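The Basket by the Door
Sorting a small kitchen with paper, pen and a few shallow trays

Ginette Pruvost had 281 things in her kitchen that didn't have a place. She knows because she wrote them all down one August, on the back of an old calendar, before she bought a single container.

"I wanted to see what I was dealing with," she says. "Most of it was food. Some of it was string."

Her apartment in Oker has one narrow counter and a pantry 30 inches wide. She now teaches a short home-sorting class at the Udumia store downtown, with 12 people to a session, and the first hour is spent entirely on baskets and labels.

Her advice on baskets is simple. Buy them shallow. A deep basket looks generous in the store, but the onions at the bottom get forgotten. Woven ones let air through and weigh very little, and a rectangular shape wastes less shelf than a round one. She likes a strong color for anything that stays out on a table, so that people in the house learn it quickly. Orange works well against white furniture. 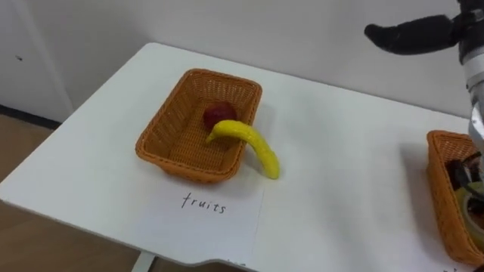
Labels come next, and Pruvost keeps them plain. One word, lowercase, black ink, on a sheet of paper large enough to read from across the room. She doesn't tape anything down for the first month. Categories change – "snacks" turned into "lunch" at her place within days – and loose paper is easy to swap.

Riku Wada took the class last winter and went home to a family of six. He started with fruit. His rule is that whatever belongs to the word goes near the word, even if it doesn't sit neatly inside. A long banana can hang over the rim. He used to fuss with that kind of thing and has stopped.

His children practiced with play food first, which he recommends for anyone with kids under five. Toy apples don't bruise when they're dropped, and the game can be repeated until dinner.

For shelves, Wada uses clear bins from Okabe, and for the drawer under the stove a set of Ponov dividers that he cut down with a bread knife. The dividers are still a little crooked. The string has its own jar at Pruvost's, on top of the refrigerator, next to the flashlight.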